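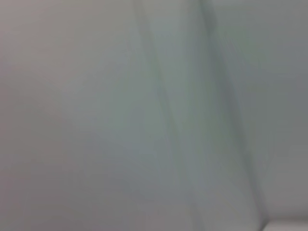

Photo: Marisol Haddad

Our project for the spring term was about small storage, and in particular whether a shared tabletop stays tidier when everything on it has a basket to go home to. Yolanda Kowalczyk and I (Marisol) picked the break room table at Bisidthorpe, mostly because we both eat lunch there and were tired of moving other people's cups!

We started out in January with pale gray surfaces and soft folds, thinking a plain background would help us judge shapes and colors, and then spent far too long arguing over which gray was the nicest. Yolanda won that one, and I still think mine was warmer.

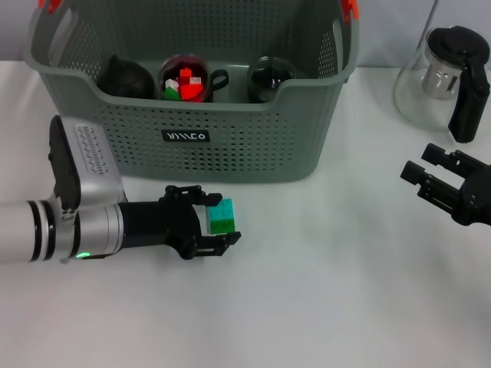

Page last changed: January, 5:17 pm

The basket we liked best is the gray-green plastic one with small round holes in its sides and a front rim that dips low, so you can see what's inside without lifting everything out. Ours held a glass mug of colorful toy blocks, a dark glass jar and a dark rounded thing that looks like a little pouch. The carafe with the long black handle stayed outside on the white tabletop, and after trying it on paper we decided tall items should always stand next to a basket.

Toy bricks were the hardest to place. A mug keeps them together nicely, but then of course you've lost a mug. We'd like to try a lidded box from Koster next, and Yolanda wants to repeat the whole thing on the bigger table in room 505, where the Cedton group keeps its supplies.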